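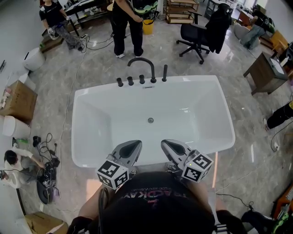 *The tub with the black tapware*

**Builder wants final payment but the contract and the tub invoice don't match**

Posted by Manaia Pirihi, 2022-08-02

Hi all, long-time lurker, first go at posting. We signed a fixed-price contract in March with a small outfit called Loltton to redo our main bathroom. The tub and taps were listed as a "supply allowance" of $2000, and I picked everything from the Grallico showroom like they asked me to. The docket the showroom emailed me says $1655 all up, delivered. Fine, I thought, we're under!

Now the final invoice has landed and it charges the whole $2000 allowance, plus another $700 for "fixture variation". I never signed a variation. I did say "yeah, sounds good" on the phone when the site bloke said the plumbing would need moving a bit for a freestanding tub, and he reckons that counts. He's also hinting he'll put it with a debt collector if I haven't paid by the end of next week.

The work itself is lovely and I don't want a war over this. But do I have to pay the $700? And shouldn't I get the difference back on the allowance? My sister says to withhold the lot until they fix the invoice, and that makes me nervous.

---

**Shona Cartwright**

Please don't withhold the lot! I did that with a deck a few years back and ended up being the one in breach, with interest on top. Pay the part you agree with, in writing, and say clearly which bits you're disputing and why. Keep it boring and polite.

On the allowance, go and find the clause. It might be called "prime cost item" or "provisional sum" depending on whose form they used. In most of the ones I've read (I did the books for a tiling business, so I'm no lawyer) the price goes up or down with the real cost, so you'd be owed $345. Watch for a builder's margin though, because sometimes they're allowed to keep a percentage and it's tucked away in the schedule at the back.

The $700 is murkier. Plenty of home building contracts say variations have to be in writing and signed before the work starts, and in some states the law says so as well, but there can be exceptions. Your "sounds good" isn't nothing. Did he mention a price on the phone? If he didn't, I'd be leaning on that pretty hard. Write down what you remember of the call tonight while it's fresh, with the date if your phone still has it.

---

**Tipene McPhee**

just dont pay it. verbal means nothing. they always try it on at the end

---

**Otis Mbeki**

Verbal can mean quite a lot, Tipene, so I'd be careful with that one.

Manaia, which state are you in? That's the first thing anyone will ask you. Ring your state's consumer affairs or fair trading line before you spend a cent on a solicitor. When I had my blue with Katene over a retaining wall I was on hold for ages, but the woman I finally got was terrific and told me which form to lodge. It went to mediation and we settled in one morning.

Also, send the dispute letter before his deadline. If a collector does ring, tell them the amount is in dispute and ask for everything by email. And have a look at whether your contract has its own disputes clause, as mine made us meet on site first and I'd skipped straight past it.

---

**Manaia Pirihi**

Thanks both, we're in Victoria. Found the clause and it does say the price adjusts either way, with no margin that I can see. And no, he never gave me a figure on the phone! I'm writing the letter tonight and paying the rest tomorrow.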